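Covum Soft Goods: wrist camera episodes for cloth handling

Data card and README, version 2
Maintained by Amnuay Sangkhawat, Studthorpe

Summary

Covum Soft Goods is a set of short manipulation episodes in which a gripper works near, on and with cloth in a furnished room. It was collected for imitation learning. Each episode holds the wrist video, the joint positions, the gripper opening, the operator commands and one sentence of instruction in English.

The current version has 600 episodes. Of these, 49 are marked as failed and they are kept on purpose. Please read the part "Failed episodes" before you train on the full set.

The data was recorded with the Sarantis teleoperation software and stored in the Urer episode format. You do not need Sarantis to read it. You do need the Urer reader, version 2 or newer.

What is in the folder

episodes/ — one folder per episode, numbered from 000
splits/ — train and validation lists, as plain text
instructions.csv — episode number, instruction sentence, operator code
flags.csv — episode number, flag, free comment
calibration/ — camera intrinsics and the hand-eye transform
CHANGES — what is different from version 1

The episode folders are not all the same size. Folding episodes are long and the simple pick-up episodes are short. If your loader assumes a fixed length, it will cut off the end of most folding episodes, and the release of the cloth is in the end.

Wrist view

The camera is mounted close to the fingers and it looks past the housing of the gripper. For this reason the gripper itself takes a large part of every image. We did not crop it away. A policy needs to see where the finger is in relation to the cloth, and with a crop we lost the finger tip in several test runs.

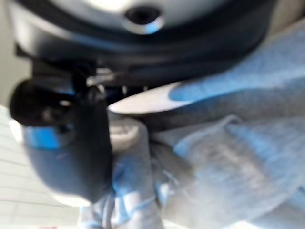
Wrist view with light blue cloth. Strong motion blur.

Blur like this is common in the set. In version 1 we removed blurred images automatically with a sharpness threshold, and this was a mistake. The filter took out many images from the fast part of the motion, so the remaining video had jumps and the actions did not match any more. In version 2 all images are back in their places. If you want to filter, the sharpness value of each image is stored in the episode and you can choose your own threshold.

Color is also not corrected. Exposure and white balance are fixed at the start of a session and they stay the same until the end of it. Bright surfaces can be nearly washed out. The colored cloths are easy to separate from the background, the white ones are much harder.

Pale cloth on pale furniture

A group of 190 episodes uses white or cream cloth on light furniture. We added these after the first users reported that their models learned to follow color and had no idea of folds. In this group the contrast between cloth and background is low, and often the shadow in a fold is the best cue that is available. 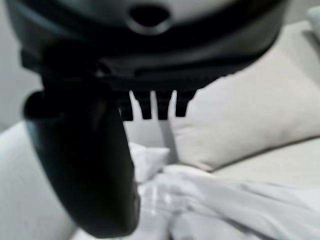 White cloth below the finger tip, pale cushions behind.

We recommend to report results on this group separately. A single average over the whole set hides the difference. In our own baseline the policy approached the pale cloth correctly but closed the gripper too high, and then it lifted nothing. The depth is difficult to judge from one wrist camera when there is little texture, and we do not supply depth images.

The list for this group is splits/pale.txt. It contains episodes from both train and validation, so take the intersection with the list you need.

How the episodes were collected

The operator sits beside the robot and moves a leader arm. Before each episode the cloth is picked up by hand and dropped again, so that the starting shape is different. The operator then reads the instruction aloud, starts the recording, does the task and stops the recording with a foot pedal. The audio is not kept.

Instructions were written by the operators themselves in everyday words. They are not normalized. You will find "pick up the towel", "grab the blue cloth" and "take the cloth by the corner" for motions that are very similar. Spelling mistakes were corrected, nothing else.

Operators were asked to work at a comfortable speed and not to rehearse. Some hesitation is visible, especially before the first grasp. We think it is useful to have it, but if your method is sensitive to pauses you may want to drop the time steps with zero command at the beginning.

Failed episodes

The failure flag is given by a second person who watches the video afterwards. An episode is flagged as failed if the cloth is not in the requested state when the recording stops. A dropped cloth which is picked up again in the same episode counts as success.

There are borderline cases, mostly in folding, where two edges should meet and they are a little apart. The comment field in flags.csv explains the decision in these cases. If you do not agree with a flag, write to us with the episode number.

Known problems

The gripper opening is delayed by one or two time steps compared to the video. The delay is not constant, therefore we did not shift it.

In some sessions the hand-eye transform is from the session before. These are marked "old_calib" in flags.csv. For policies that use only images it makes no difference.

Only one model of gripper was used. We do not expect that a policy trained on this set alone will transfer to fingers of another shape — the finger is too prominent in the view for this.

The furniture is light in most sessions. Dark sofas and patterned fabrics are missing.

Intended use

The set is meant for research on grasping and arranging of soft objects, and for tests of visual encoders on low contrast material. It is too small to train a general policy from zero. We use it for fine-tuning, with a model that has already seen other manipulation data.

It should not be used to make claims about safety near people. No episode was designed for this.

Changes and contact

Version 2 was frozen on 24th September. The next collection is planned for January and will include darker furniture and a second camera that looks from the side. The episode numbers of version 2 will not change.

Questions, wrong flags and broken files: please open an issue in the Covum tracker and put the episode number in the title. Amnuay Sangkhawat reads the tracker and answers normally within a few working days.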